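Unit 3: Plant-Based Dairy Alternatives
Handout, updated Aug 26, 2025

What counts as plant milk

Plant milk is a drink made by breaking down a plant in water and straining out the solids. Soy, oat, almond, coconut and pea are the common bases. Soy and pea are closest to cow's milk in protein. Oat and almond are lower, though labels vary, so read the panel before you compare.

How it is made

The base is soaked or milled, mixed with water, and filtered. Oat milk has one extra step: enzymes turn part of the starch into sugar. Most oat drinks taste sweet for this reason even when no sugar is listed as an ingredient.

Oil is added for body, and calcium and vitamins are added to fortified products. Calcium settles, so shake the carton.
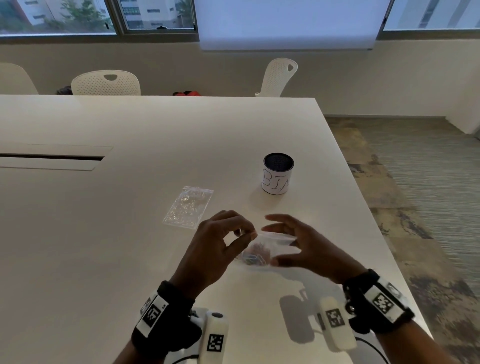
Heat and acid cause most kitchen problems. Soy milk can curdle in hot coffee, which is acidic. Warming the milk first helps. So-called barista versions contain a buffer, usually a phosphate salt, that slows curdling.

Case: Gikurell

Gikurell is a small oat drink maker in Nustudcombe. It sells to cafes and to one grocery chain, Stoltis. Last December it filled 1,890 cartons against a planned run of 2,000. Cafes took 70 percent of the cartons sold.

For next class

Read the Urrutia chapter on fermentation, up to the end of page 38. Bring the ingredient list from one plant-based yogurt and mark the thickener, the cultures and any added calcium. We will start with cashew cheese.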